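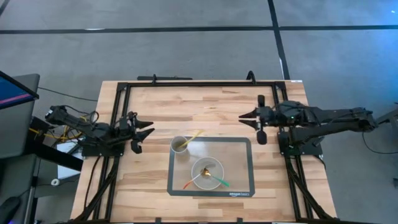
Sipos Tabletop: two-arm episodes with cup, bowl and utensils

Sipos is a set of recordings and a small loader for training and testing control policies on a two-arm bench. This README covers what is in the release, how the streams line up, and what to watch for before you train on it. It was put together by the tooling group at Gristetti.

Contents

The release holds 761 episodes. Each one has joint positions and gripper opening for both arms, the commands sent to them, and video from four views: one overhead, one fixed at the side and one on each wrist. Every episode also carries a short task line in plain English, such as "take the red handle out of the bowl" or "move the straw to the other cup".

There are 12 task lines in all. Seven of them need only one arm, but the other arm is still logged, so the array shapes are the same throughout.
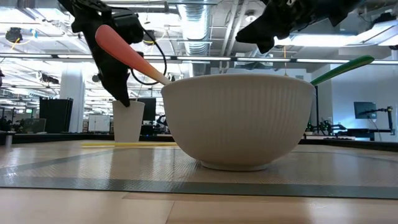 Timing

All streams share one clock. Joint data is logged faster than video, and the loader picks the joint sample nearest to each video frame. If you want to interpolate instead, set align to linear in the config file. Commands are stored with the time they were sent, so expect a small lag between a command and the matching joint reading. We have left that lag in.

The left and right arms keep their own base frames. The file calib.json gives the transform from each base to the bench frame, along with lens values for every camera. Run check_calib after unpacking – it projects the fingertips into the side view and flags any episode where they land too far from the labelled points.

Labels

Grasp labels come from Burnunis, our offline segmenter. It reads gripper opening and motor current, then marks the first and last frame of each hold. A second pass over the wrist video drops holds where the fingers closed on nothing. We checked 1,273 holds by hand and corrected the ones that were wrong; these have reviewed set to true. 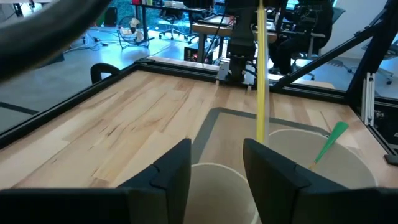
Known problems

Clear plastic is hard for the depth step, and the bowl rim often comes back with gaps. Thin upright things such as straws can vanish from the mask for a few frames at a time. The wrist views also take in a good deal of the room, so people and screens may show up behind the bench. Crop with the bench mask if your model picks up on them.

Running it

Install the package, point SIPOS_ROOT at the unpacked folder and run the replay tool on one episode first. The planner, Esetti, is optional. It is only needed if you want to re-plan the paths between holds, and it expects both arms to start from the home pose.
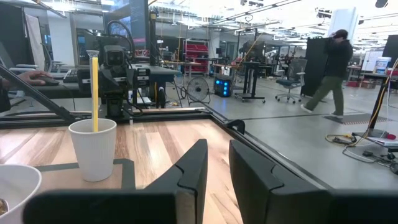
Wrist view: paper cup with yellow straw, second arm behind.

Changes

July: fixed swapped wrist streams in the loader, added the reviewed field.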